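Progress report, Trotham pilot, 05/05/2022
From: Maksym Pasichnyk
To: Bohdana Hladun, Cifuentes Fund

Hi Bohdana,

You asked for something less stiff than the March report, so I'm just going to write this the way I'd tell you on the phone!

The big news is that we finished the first full set of demonstrations for the bottle sorting task. That's 756 recorded runs, with both arms working the same table. We kept 700 for training and held back the rest (a few had dropped frames, the others are for checking the model on runs it never saw).

The method is still the one from the proposal — a person guides the arms through the job, and the policy learns from the joint positions plus the wrist cameras. What changed is how we set up the table. In March we always started from the same layout, and the policy pretty much memorized it. Now we shuffle where the bottles stand before each run, and we put clutter next to the work area so the arms learn to live with it. A run can also start partway through, with bottles in the bin already and others still out on the wood.

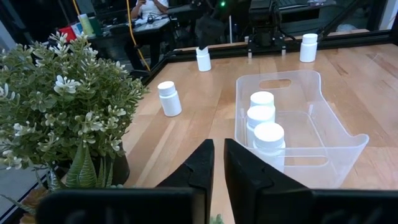
How it's scoring

We did 200 test runs on the new policy. It completed 2 out of every 3 bottle placements in the mixed layouts, and I'm really pleased with that given where we were in March. Most of the misses come at the bin. See-through plastic is hard on the cameras, and the gripper tends to let go a little early near the wall. White bottles on light wood are fine, which surprised me (I'd bet Bastska lunch that they wouldn't be, so I owe them one).

What's next

We want to try an opaque bin from Grorport to see how much of the trouble is really the clear plastic. After that, handing a bottle from one arm to the other. No change to the budget so far. Could you let me know if the June visit is still on?

Maksym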